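Pinza de mano para ropa, parte 4: dedos nuevos y holgura en las bielas

Publicado el 2 de julio de 2024 en Taller

En la entrada anterior dejé la pinza montada con los dedos de la primera versión y una lista de defectos. El principal era la holgura: con la empuñadura bloqueada, la punta de cada dedo se desplazaba lo suficiente para perder un pliegue fino. He dedicado las últimas semanas a corregirlo en el taller compartido de Drestitz, donde tengo acceso a la fresadora y a una mesa que no hay que recoger al terminar.

La cadena cinemática no cambia. Un gatillo tira de un cable, el cable mueve una corredera y la corredera abre o cierra dos bielas simétricas. Cada biela lleva un dedo atornillado con dos tornillos. La cámara va fijada al cuerpo y mira hacia las puntas, de modo que los dos dedos entran siempre por la parte baja de la imagen. El conjunto pesa 905 gramos con la cámara puesta. Es demasiado para una sesión larga, pero el peso lo dejo para más adelante.

Cambios respecto a la versión 3:

Casquillos en los pivotes. Antes el eje giraba directamente sobre la biela y el agujero se ovalaba. Aranka Vass me torneó un juego con 16 centésimas de apriete, que resultó excesivo. El segundo juego entró a mano con un tornillo de banco.

Dedos más anchos por la cara interior. La cara estrecha de la v3 concentraba la presión en una línea y marcaba la tela. La nueva reparte mejor, a costa de que cuesta más meter la punta debajo de un pliegue.

Muelle de retorno. He pasado a uno más blando. El anterior abría los dedos de golpe y arrastraba la prenda.

Para las pruebas uso ropa arrugada sobre una superficie trenzada verde. El trenzado complica el trabajo de visión: tiene huecos oscuros y brillos pequeños que el detector de bordes confunde con contornos de tela. Prefiero tener ese problema ahora.

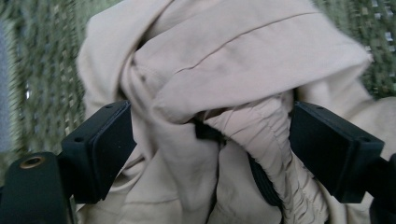
Tiempo de lectura: 3 min

La prenda beige es la que peores resultados da. No tiene estampado, así que el programa solo dispone de sombras y costuras para decidir dónde hay un borde. El panel doblado del centro tiene un canto inferior bastante limpio, y ahí la segmentación funciona. En la banda fruncida, entre las arrugas cortas, el detector devuelve decenas de candidatos y ninguno sirve como punto de agarre. La tira negra acanalada que la bordea por dentro sí da contraste, pero es curva y se mete por debajo de la tela, con lo que el ajuste por tramos rectos falla.

Llevo registrados 186 intentos de agarre con los dedos nuevos, todos con la pinza en la mano. He descartado 7 por un fallo mío de sincronización entre la cámara y el codificador del gatillo. Del resto no publico todavía porcentajes: cambié el muelle a mitad de la serie y mezclar ambas mitades no tendría sentido.

Noémi Hegedűs propuso en los comentarios de la parte 3 forrar la cara interior con goma. Lo probé con una lámina fina pegada. Agarra más, pero la tela no desliza al soltar y la prenda se queda colgando de un dedo. La he quitado. Si alguien conoce un recubrimiento intermedio, me interesa.

Pendiente para agosto: repetir la serie completa con un solo muelle, medir la holgura con reloj comparador en ambos pivotes y subir los planos corregidos. Los que hay ahora en la página siguen siendo los de la v3, con el agujero del eje sin casquillo. No fabriquéis nada con ellos.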